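The week Parsa kept letting go

I promised an update on Parsa, and several of you have written to ask, so I had better own up: it has not been a good May. Parsa is the little robot arm I keep in the old wash-house at Hurkirwood, for those who have joined since the winter, and until recently its worst habit was being slow. I could live with slow. I drink a great deal of tea out there anyway.

The trouble began one evening at half past nine, when I was on my way in to bed and heard a click and then a small rolling noise from behind me. Parsa had opened its fingers in mid-air, with the arm at full height, and let a tube go. I put it down to a bad grip, picked the tube up off the floor and ran the same move again, and it behaved beautifully. So I went to bed. (You will all be shouting at me by now, and quite right too.)

Next day it did it again, and then again after lunch, and there was no pattern to it that I could find. I cleaned the finger pads. I slowed the lift down, then slowed it some more. I went through the Stitex program line by line with a ruler under the screen, the way my aunt used to read knitting patterns, and found two mistakes, neither of which had anything to do with it.

In the end I rang Parviz Kordestani, who taught me most of what I know about wiring, and he asked me to waggle the cable at the wrist while the arm was holding something. Off went the fingers, straight away. The cable had been rubbing on its clip every time the wrist turned, and two of the wires inside were nearly through. Each time they parted, the gripper lost its signal and did what Gurkance sets it to do when it hears nothing, and the setting on mine was "open". I had never looked. It had been like that for six months with my hands going in and out underneath it.

That is the part that has stayed with me, more than the breakages. I only lift light things, and three lost tubes are no great tragedy, but I have been meaning to try glass, and I might easily have been standing there with my nose over it. The setting is now "hold", the new cable has a proper loop of slack, and I have moved the stop button to where I can reach it from the stool.

Parsa went back to work yesterday with a very short list of jobs, all of them close to the surface. I am keeping to clear plastic for the time being, one small tube upright between the fingers, and I have been making it wait over the pale green tiles for a good long minute before it is allowed to go anywhere. I wiggle the cable while it waits. So far the fingers have stayed shut, and I shall give it another fortnight of this before I let it lift anything higher than my teacup.

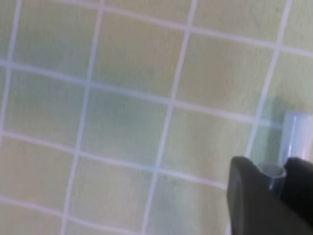
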